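Grullthorpe Handling Code

The Grullthorpe Handling Code, usually just "the Code" and occasionally something less printable, is a voluntary set of rules for the robotic handling of bare electronic components on fixture plates. It covers processors, memory modules, small circuit boards and anything else that costs more than it weighs. The current text runs to 72 clauses. The first edition had 181, several of which contradicted each other and one of which contradicted itself.

Origins

The Code began as a wall notice at the Grullthorpe workshop, where Babita Sisodia had grown tired of explaining to new operators why a gripper should not be parked on top of a part. The notice acquired amendments in various colours of ink. Jelle Dewulf typed it up one April, intending to shorten it, and added a glossary. Copies travelled to the integrator Kikus and then to the Kinoshita test bench, which adopted the whole thing apart from the section on tea.

Scope

The Code applies from the moment a component is placed in its fixture until it is signed out again. Shipping is excluded, as is storage, on the grounds that the storage people had their own document and were known to defend it. Collaborative work, in which a person and an arm share the same plate, is dealt with in an annex that most readers skip and Güven Bayram wrote.

Principal provisions

Fixtures. A component must be located by the fixture and held by the gripper, never the other way round. Corner brackets are preferred to full pockets for square parts, as they leave the edges free for the fingertips. Brackets must not be filed down on the day to make something fit.

Approach. The fingers are to be closed, or nearly closed, during any move near a seated part, and may be opened only at the programmed standoff. Contact with a processor is allowed at the edges of the board or lid. Contact with the underside is a reportable event, even if it was only a little bit.

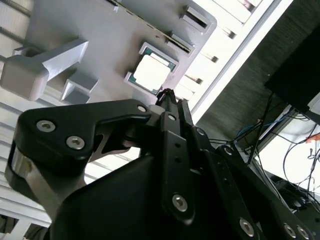 Force. Grip force is set per part and recorded on the job sheet. The default limit is 500 grams-force, a figure chosen after what the minutes describe as a lively morning. An operator may go lower without asking. Going higher needs a second signature, and the two signatures may not be in the same handwriting.

Cables. All cables within the reach of the arm must be dressed and tied at their longest safe length. This is clause 14, the most frequently cited in audits and the most frequently agreed with in principle.

Cameras. Where a wrist camera is used for alignment, exposure must be checked against the shiniest part in the job. A bright metal lid can wash out completely under bench lighting, taking its edges with it, and the software will cheerfully find an edge somewhere else.

Compliance

Sites assess themselves with a checklist scored out of 78, a total nobody has troubled to round. Anouk Peeters, who maintained the checklist for its second and third editions, removed the category "mostly" after it proved to be the commonest answer. Sites that score poorly are asked to try again. There is no penalty, and the certificate is a single page without a border.

Criticism

The Code has been faulted for its narrowness. Lies Lambrechts argued in a long response that it says a great deal about where fingers may go and very little about electrostatic discharge, which had been left to a future edition and has stayed there. Operators of the Ameo line objected to the closed-finger rule as slow. A revised clause now permits partly open fingers where the path has been run dry at reduced speed, with the printout kept.

A further dispute, over whether "seated" and "fully seated" mean different things, occupies four pages of the glossary.

See also

End-effector selection
Fixture plate design
Clause 14 (disambiguation)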